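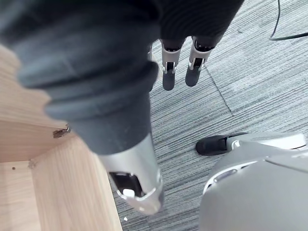

Sweater swap and mending night – quick update

OK, fast one this month, the oven guy is due at four. The Sisbridge swap is back in April, same hall, doors at 6:30 pm. Bring up to five things. Clean please. Last time we had a bag of ski socks that went straight to the wash pile and then came home with me.

Money first. We raised 2292 dollars last year, nearly all of it from the repair table and the soup. 181 went to new needles and thread, the rest to the winter coat fund. Thank you thank you.

Enikő Bakos is running the darning corner again. Elbows, cuffs, moth holes, the usual. She wants wool yarn in dark colors – navy, charcoal, brown – becuase that's what everybody turns up with. No acrylic this time, she was firm about it. If you've got half a skein sitting in a drawer, drop it at Hoarau before closing. Box is by the register.

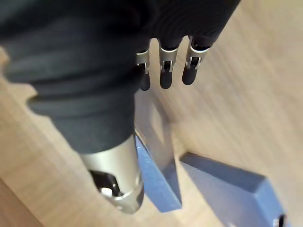
Dark knit, folded at the cuff, over a light wood surface.

Moths. Had a lot of emails. Short version: wash it, dry it all the way, then bag it. Cedar blocks are nice but they fade, sand them or toss them. Bastien Perrin swears by the freezer, two weeks in a sealed bag. He has the chest freezer for it, I don't.

Still need: two people for the door, someone with a van for the racks, hangers (not wire). Coat check tickets run out at 107 so come early if your bringing a big one.

Kids' table is staying, moved nearer the kitchen. Soup is lentil. Bowls – bring your own if you can, we were short last time and ended up using mugs.

Signup sheet is at the front desk or just reply to this.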